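The Deposit

Print this page
E-mail this to a friend

Tahmineh Zamani got off the bus at Oratmont with the keys in her coat pocket and the letter from Rudirent folded in her bag. The letter said the flat had to be empty and clean by noon. It was twenty past nine.

Her aunt had lived at 211 Karimi Street for most of her working life. The furniture had gone to a cousin in March, and the clothes after that. What remained was a kitchen drawer nobody had wanted to sort out. Tahmineh put it on the floor, sat down beside it and began.

There were rubber bands, a tape measure, stamps in an old currency and a great many receipts. Her aunt had kept receipts for bread. Near the bottom was an envelope with 'Ladan – 50' written on it in pencil. The envelope was sealed and there was money in it.

She knew only one Ladan, and that was Ladan Hosseinzadeh on the ground floor, who had not spoken to her aunt for years. The quarrel had been over a pram left in the hallway. The child who had slept in the pram was now at college.
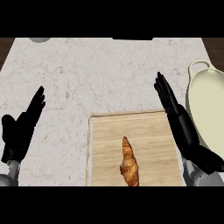 Tahmineh finished the drawer, washed the floor and took two bags down to the bins. On the way back she knocked at the ground floor flat. It took Ladan a while to come to the door. She had flour on her sleeves and did not look pleased.

'I'm clearing upstairs,' Tahmineh said. 'I found this.'

Ladan read the pencil and turned the envelope over.

'She borrowed it for the train to Rorodero,' she said. 'When your grandfather was ill. I told her there was no hurry.'

'When was that?'

'Before the pram.'

She tried to hand it back. Tahmineh kept her hands in her pockets. They stood like that until something in the oven began to smell, and Ladan swore and went to see to it, leaving the door open. After a moment Tahmineh followed her in.

The bread was dark on one side. Ladan cut that part off and put the rest on a plate with some cheese.

'She could have brought it down herself,' Ladan said. 'It's only 30 steps.'

'She wasn't good at that sort of thing.'

'No. Well, I could have gone up.'

The man from Rudirent came early. They heard him ring, then ring again, then climb the stairs in heavy shoes. Tahmineh started to get up.

'The door's unlocked,' she said.

'Then he can let himself in,' said Ladan, and poured the tea.

Print this page
E-mail this to a friend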